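Renitz Health Centre
Frequently asked questions about registration, appointments and repeat prescriptions

Since April, the two old practices in Renitz and Trivberg work together as one health centre. We receive many questions about this change, by telephone and at the desk, so we have collected the most common ones on this page. If your question is missing, please write to us with the contact form.

Do I have to register again?

No. If you were a patient in Renitz or in Trivberg before April, your registration was moved automatically and you keep the same patient number. Only patients of the former Brondon surgery must fill in a new form, as their records were kept in a different computer system. You can get the form at both desks or print it from the Downloads page.

Are you still accepting new patients?

Yes, but with a limit. We can take 300 new patients this year in total for both locations. When the places are given away, we put your name on a waiting list and we write to you when a place becomes free. Families who live at the same address are registered together, also if there is only one place left at that moment.

I live in Hegde. Can I choose your centre?

You can. Hegde belongs to our area since the border was changed, but only the part on this side of the river. If you are not sure, give us your postcode and we will check it. For the other side of the river we can not make home visits, and for this reason we do not register patients from there.

Can I choose my doctor?

You can say which doctor you prefer, and we write it in your record. For a planned appointment we try to follow your wish. For an urgent appointment you will see the doctor who is free first. If you have a long-term illness such as diabetes, asthma or heart failure, we strongly advise you to stay with the same doctor, even when you have to wait some days longer for a check-up.

How do I make an appointment?

The telephone is open from 8 in the morning. The number has not changed, but the extension has: please dial 3030 after the welcome message if you want to speak with the appointment desk. Between 8 and 9 we ask you to call only for problems which must be seen on the same day. For everything else, please call after 10 or use the online booking.

Why does the person at the desk ask me what is wrong?

Many patients find this question unpleasant, and we understand it. Our reception staff have learned to ask a few short questions so that they can send you to the right person. Sometimes this is a nurse, a physiotherapist or the pharmacist, and you get help sooner than with a doctor's appointment. You are allowed to answer only "it is private". You will still get an appointment, but it may take more time to find the correct one.

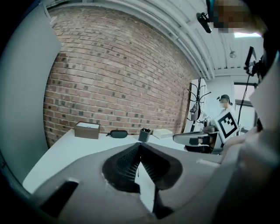

A patient from Trivberg wrote to us that she was asked these questions while other people stood behind her in the queue, and she wanted to know if it could be done more quietly. She is right. You can now ask at the desk to speak in the small room next to the entrance, and you do not have to give a reason. At the Renitz location there is a line on the floor, and we kindly ask everyone to wait behind it.

How long is an appointment?

A normal appointment is ten minutes. This is enough for one problem, sometimes for two small ones. If you want to discuss more, please ask for a double appointment when you book. The same is true if you need an interpreter.

What happens if I can not come?

Please cancel as early as possible, at the latest two hours before. Last year roughly 3000 appointments in both practices were not used and not cancelled. We do not charge money for a missed appointment. After three missed appointments in one year you receive a letter from us, and after that we may ask you to book only by telephone.

How do I order my repeat prescription?

You can order online, on paper at the desk, or through your pharmacy. We do not take orders by telephone, because mistakes with the names of medicines happen too easily. Please allow three working days. Before a public holiday it can take one day more.

Can I get medicine for a longer time when I travel?

In most cases we can give you a supply for up to three months. For strong painkillers and sleeping tablets this is not possible, and you should speak with the doctor or the pharmacist well before your journey.

When do you have evening hours?

On Tuesday the Trivberg location is open until 8 in the evening. These hours are meant for people who can not come during their work time. Blood tests are not possible in the evening, as the last transport to the laboratory leaves at 3 in the afternoon.

Who may see my medical record?

Only staff who take part in your treatment. Both locations now use the same record, so you do not need to carry letters from one to the other. If you want to see your record yourself, please ask for access at the desk and bring an identity card. Parents can have access to the record of a child. For older children we first ask the child too.

Where can I park?

In Renitz there are 6 places behind the building, and two of them are for disabled patients. In Trivberg please use the public car park across the street. It is free for the first hour.

How can I make a complaint?

You can speak with any member of staff, or send a letter to the practice manager at the Renitz address. We confirm that we have received your complaint within three working days. A complaint has no influence on your treatment and is not kept in your medical record.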